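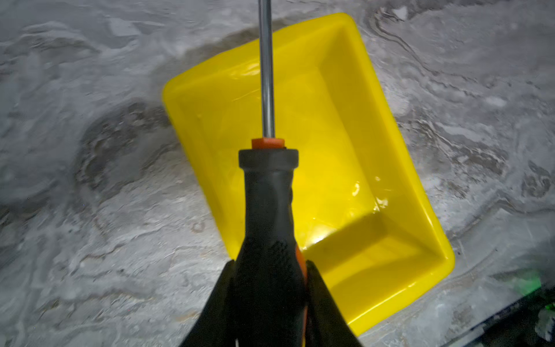
## Prullden two-arm demonstration cell

Makers of training cells like to promise that enough recorded examples will teach an arm anything. We sell one, and we'd ask you to doubt that. What the Prullden gives you is two arms, a fixed work area and a tidy record of what an operator did with them. Whether a model learns from it is a separate question.

The starter task is a screwdriver and a yellow tray. It looks too easy, and plenty of first recordings are thrown out anyway.

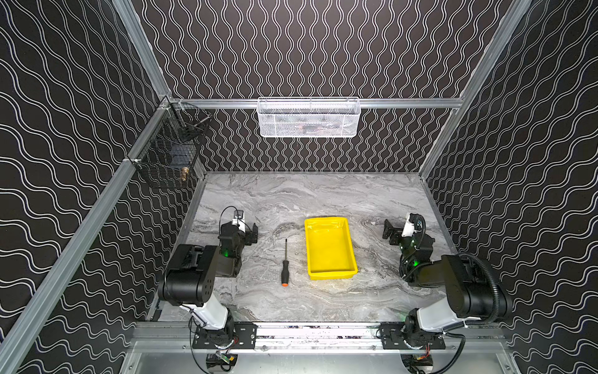
*Photo: Desia Equipment*

Each arm has its own camera near the gripper, and a fixed view covers the whole surface. Mesh baskets hang on the rails for spare parts. The marble pattern and wavy wall panels are busy on purpose — a model trained over plain white tends to fall apart on a real bench. Ours may too. Test it.

The Gauthier recording software comes with the cell. It stores failed attempts alongside good ones, and we suggest you read the failures first. Be wary of any supplier who quotes a success rate without saying how many tries were dropped.
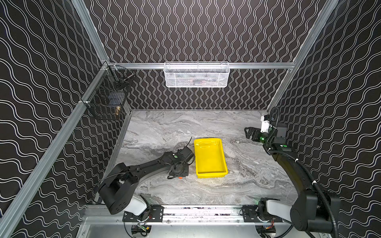

## What you get

- Two arms with grippers, mounted on the front rail
- 57 sample episodes of the tray task, unedited
- Storage for 2,000 episodes
- Bandumora export tool, 5 seats

Trained models are not included.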